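Gewichtsangaben auf Tischtennishölzern: ein Plädoyer für die Einzelwaage

Wer ein Tischtennisholz kauft, bekommt in der Regel eine Gewichtsangabe, die nicht zu dem Holz gehört, das im Karton liegt. Auf der Verpackung steht ein Nennwert, im Katalog derselbe, und im Kleingedruckten findet sich gelegentlich ein Toleranzbereich. Gemeint ist das Mittel einer Fertigungsserie. Gespielt wird aber immer mit einem einzelnen Stück.

Ich habe im Juni 12 Exemplare desselben Modells von Pelovby gewogen, alle aus regulärem Handel, alle ungeklebt und unversiegelt. Das leichteste wog 79 Gramm. Der Nennwert lag deutlich darüber. Einen Mangel im rechtlichen Sinn wird man daraus kaum ableiten können, denn Furniere schwanken in der Dichte, und kein Hersteller kann den Baum normieren. Ableiten lässt sich allerdings, dass der aufgedruckte Wert für die Kaufentscheidung wenig taugt.

Das Gegenargument kenne ich aus Gesprächen mit Händlern. Howard Dunmore, der lange Schläger für Vereinsspieler montiert hat, hält den Unterschied für eine Frage der Gewöhnung: Nach ein paar Trainingseinheiten habe sich jeder auf sein Holz eingestellt. Für einen Spieler, der genau ein Holz besitzt, mag das zutreffen. Sobald ein Ersatzschläger dazukommt, trägt das Argument nicht mehr. Zwei nominell gleiche Schläger mit gleichen Belägen können sich dann im Gesamtgewicht so weit unterscheiden, dass Rückhandblock und kurzer Aufschlag anders ausfallen.

Hinzu kommt die Balance. Ein schweres Blatt mit leichtem Griff und ein leichtes Blatt mit schwerem Griff ergeben auf der Waage denselben Wert, in der Hand jedoch zwei verschiedene Geräte. Idov gibt für seine oberen Modelle inzwischen den Schwerpunktabstand vom Griffende an, allerdings wieder nur als Serienwert. 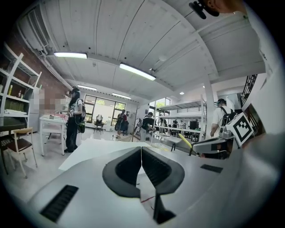

Technisch ist die Einzelangabe kein Problem. Jedes Holz geht vor dem Verpacken ohnehin durch die Endkontrolle. Eine Waage mit ausreichender Auflösung und ein Etikettendrucker reichen aus, der zusätzliche Zeitaufwand je Stück ist gering. Pongsiri verfährt bei der Kleinserie so und schreibt das Gewicht von Hand auf den Griffboden. Bei mehr als 400 Hölzern, so Chaimae Berrada aus dem dortigen Vertrieb, habe es keine einzige Rücksendung wegen des Gewichts gegeben. Das ist keine belastbare Statistik, aber ein Hinweis.

Der eigentliche Widerstand dürfte kaufmännischer Natur sein. Wer Einzelgewichte ausweist, macht aus einem Artikel viele. Kunden wollen dann das leichte oder das schwere Stück, und das mittlere bleibt womöglich liegen. Ich halte diese Sorge für übertrieben. Hiren sortiert seit Jahren in 2 Gewichtsklassen zum gleichen Preis, und beide sind lieferbar – die schwere meist sogar schneller.

Als Mindestlösung würde ich akzeptieren, dass der Handel auf Anfrage wiegt und das Ergebnis auf der Rechnung vermerkt. Manche Fachgeschäfte tun das bereits, einige verlangen dafür einen Aufschlag. Den Aufschlag halte ich für falsch. Das Gewicht ist eine Grundeigenschaft des Produkts, ebenso wie die Griffform, und für die Auskunft, ob ein Griff gerade oder konkav ist, wird auch kein Geld verlangt.

Bis dahin empfehle ich, vor dem Kleben zu wiegen und den Wert zu notieren. Eine Küchenwaage mit Grammanzeige genügt.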